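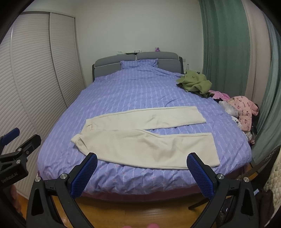 Fig. 4. Bed with striped lavender bedspread and grey headboard.

4. Entering paintings in the Viltameo catalogue

In this section you add a work to your collection list. Have the painting, a tape measure and a soft pencil ready before you start.

1. Open the list and press New work. Viltameo gives the next free number. Do not change it by hand.
2. Type the title in the first field. If the work has no title, write a short one in square brackets.
3. Choose the medium and the support separately, for example oil and then canvas.
4. Measure the height first and then the width, without the frame. Enter both in centimetres.
5. Press Save. The number turns green when the record is complete.

Note: The field Remarks accepts 2000 characters. Longer texts must be attached as a file.

Caution: Never write on the back of the canvas. Put the number on the stretcher or on a paper label.
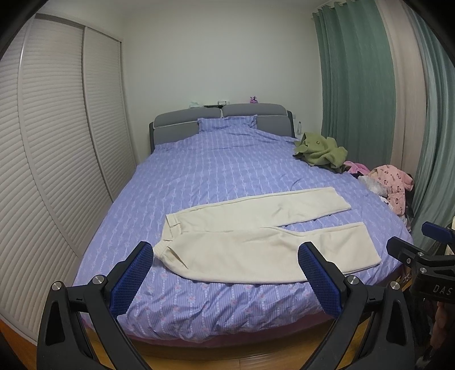 The field Location tells where the work hangs or is stored. It has three levels: building, room and wall. For the wall, name a fixed thing near the painting, so that another person can find it. In a bedroom like this one, with a plain off-white wall, "above the grey headboard" is a good entry. Do not use small objects such as the purple figurine, as they are easily moved.

6. Select the building and the room, then type the wall.
7. If the work goes on loan, tick Away and enter the name of the borrower. The old location stays in the record.

Note: Lists from the older program Florow can be imported, but at most 566 works at one time. Locations longer than 40 characters are shortened during the import, so please check them afterwards.

Text: Lotte Maes. Last changed 12/26/23.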